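Hondside Repair Library Opens Its Doors on Grarstead Street

If you have a coat with a busted zipper or a pair of jeans worn through at the knee, there is finally a place in Hondside to take them. The Hondside Repair Library opened to the public in February 2020 in the old Le Goff shoe store on Grarstead Street, and the first weeks have been a joy to watch. On opening night the line ran past the bakery and halfway to the bus stop, and people came with grocery bags, suitcases and in one case a wheelbarrow full of curtains!

The idea is simple. Members can borrow sewing machines, hand tools, irons, dress forms and pattern books the same way they would borrow a novel. They can also sit down at one of the long tables in the front room and get help from someone who knows what they're doing. Membership is free for anyone with a Hondside library card, and the card takes five minutes to get if you bring a piece of mail with your address on it.

"I kept meeting people who owned a sewing machine and were scared of it," said Helmi Kallio, the library's director. "It was in a closet, it came from an aunt, and the thread had been jammed since the aunt. So the first thing we did was say, bring us the machine too."

They brought them. By the end of the second week the staff had cleaned and oiled machines of every age, including a hand-crank model that still makes a lovely straight stitch. Aatos Nieminen, who spent most of his working life fixing equipment at the Lernov mill before it closed, handles the harder cases at a bench in the back. He likes the old cast-iron ones best and will tell you so at length (bring a chair). His advice for almost everybody is the same: change the needle.

The collection itself is much bigger than it looks from the street. The catalog lists 1513 items, with 974 of them ready to go home with members right now and the rest being sorted, labeled or repaired. A good part of it came out of the mill. When the Lernov building was emptied, the family that owned it set aside bolts of cotton and wool, boxes of buttons, wooden spools and a whole wall of zippers in colors you didn't know zippers came in. The buttons alone fill an old card catalog, sorted by size and then by color, and kids seem to be able to spend an entire afternoon opening the drawers.

There are 566 members so far. Plenty of them are new to all this, and the beginner evenings fill up almost as soon as the sign-up sheet goes on the wall. The first session covers threading a needle, sewing on a button so that it stays on, and stitching up a fallen hem. The second moves on to patches. After that you can go in whatever direction you like - quilting, darning, taking in a jacket, making a tote bag with proper corners.

Vasilis Mladenović signed up because of one sweater. It was dark green, it had a hole at each elbow, and he had been told by two dry cleaners to throw it away. He learned to darn in three evenings and chose bright yellow yarn for both elbows. "I wanted the repair to show," he said. "Now I'm going through my brother's closet looking for holes." He has since moved on to socks, and he was halfway through a thick gray one when we talked, pushing the needle over and under with great care.

The darning table has become the social center of the place. It seats eight, it's next to the radiator, and somebody always seems to have cookies. Si-woo Geum leads the group there and also teaches the visible mending class, where the stitches are meant to be seen. Her samples hang along the window: little crosses in white thread on indigo, a patch shaped like a pear, a row of running stitches that looks like rain. She is patient with crooked lines and says a wobbly stitch holds just as well as a straight one.

Not every visit ends in a fix, of course. Some fabrics are simply too thin to take another stitch, and those go into the scrap bins, free for anybody to dig through. Quilters love the bins. So do the teachers from the elementary school, who leave with armfuls of felt for puppets.

One request came up again and again in the first weeks, and it wasn't about sewing at all. People wanted to know how to look after cloth once it was mended: how to wash wool, how to get a crease out of cotton, how to fold things so that they come out of the drawer looking decent. So a care-and-folding hour has been added to the program, and it's already one of the liveliest on the calendar. Niilo Lehtinen runs it, with a stack of towels, pillowcases and the dreaded fitted sheet. He promises everyone will leave able to fold one.
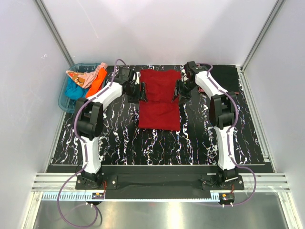 A red cloth spread on a black, white-veined surface, with a crease across its middle.

The folding hour is free, no sign-up needed, and you are welcome to bring your own laundry. Come early if you want a spot near the front, as the fitted sheet demonstration draws a crowd.

More is on the way. The city has given the library a grant of $300 a month for thread, needles and machine parts, and the shelves in the back room are being cleared to make space for a cutting table. In May the library will hold its first clothing swap in the courtyard behind the building, with mending stations, a button sale and music from the high school jazz band. Anything left over at the end of the day will go to the scrap bins or to the shelter on the next block.

Kallio is also looking for people who can teach. Knitters are needed most of all, along with anyone who has experience in upholstery or leather, and she would dearly love to find somebody who can make lace. You don't need a certificate. You do need to be happy sitting next to a beginner for an hour while they pull out the same seam.

The library is open afternoons from noon to six, with evening classes starting at half past six. The entrance is the blue door to the left of the old shop window, and the ramp is around the side. Machines can be borrowed for two weeks and renewed once if nobody else is waiting. Please bring them back with the bobbin empty and the cover on.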